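Facilities and Supplies Help Desk - Ticket 245
Subject: Folding table in the sorting room, garments not lying flat and items left on the surface
Submitted by: Hayley Treloar, Hebden Clothing Service
Status: Resolved

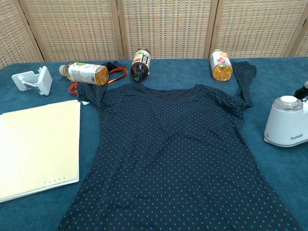 The requester reports that short-sleeved tops folded at the carpeted table do not hold their shape once stacked. Sleeves work loose from the fold, and the finished pieces come out wider than the shelf dividers allow. The problem is most noticeable with soft knit tops. The requester asks whether the carpet covering should be removed and a smooth top fitted in its place.

Entry 1, Help Desk
Request received and assigned to Supplies. The requester was asked to confirm which folding method is in use and whether the full table is available to staff during a shift.

Entry 2, Requester
Staff follow the Mima folding sheet, with a finished width of 245 mm. The full table is not always available. Drinks, lanyards and paperwork are often set down along the back and left side, and garments are then spread in whatever space remains. Shelf dividers are set at 300 mm.

Entry 3, Supplies
The table was inspected on Thursday. The carpet covering is firmly attached and shows no lifting at the corners. A polka-dot top in dark navy was folded twice as a test. On the first attempt the sleeves were left as they fell, one bunched and one twisted, and the finished piece would not pass between the dividers. On the second attempt both sleeves were drawn out straight and the body smoothed from the neckline down before the first fold. The piece fit without difficulty.

The carpet does grip knit fabric - a sleeve that lands twisted will stay twisted until it is straightened by hand. Replacement of the surface is not recommended at this time. A quote from Grilmont for a smooth top has been kept with this ticket should the matter be raised again.

Entry 4, Help Desk
The following measures have been agreed with the requester:

Drink bottles are to be kept on the side shelf, including bottles that are capped. 
Folders and loose paper are to go in the wall tray before folding begins.
Lanyards are to be worn or hung on the hooks by the door.
Both sleeves are to be straightened before the first fold.

Entry 5, Requester
Measures in place for 3 shifts. Stacks are holding and no pieces have been returned for refolding. One further question - may the Trostov bins be moved closer to the table?

Entry 6, Help Desk
Approved, provided that the walkway stays clear. Ticket closed.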